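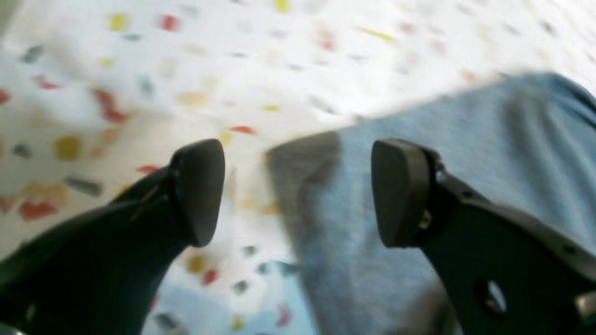 I went to the Solora open day in May, mostly to see the cloth handling. They are on the second floor of the old Piltholm building, and the sign downstairs still has the last tenant's name on it, so I walked past it twice.

Noreen Satti ran the demonstration I had signed up for. The job was picking up a light blue cloth from a speckled tabletop and folding it. She put the view from the wrist camera on a big monitor, which I liked more than watching the arm itself. You get the two black fingers coming in from the bottom corners and the cloth under them, and when the arm moves the specks on the table smear into little streaks.

Cloth is hard for a gripper. A box has edges you can plan for, but a cloth lands differently every time. Their program, called Mengal, looks for a raised fold and tries to pinch that. Noreen said they had logged 2565 grasps so far, and that a flat corner still gives them the most trouble. She dropped the cloth for each try and let people in the group drop it too. Mine took two attempts. The second time it got hold of a fold near the middle and lifted the whole thing — not neatly, but it was off the table.

Somebody asked about speed. A full fold takes 117 seconds at the moment and they want it down to 30. She didn't give a date for that.

The Fetel room next door had a sorting line, but the wait was long and I had a train at 4:40. Parking is free if you come by car. They are planning another open day in the fall.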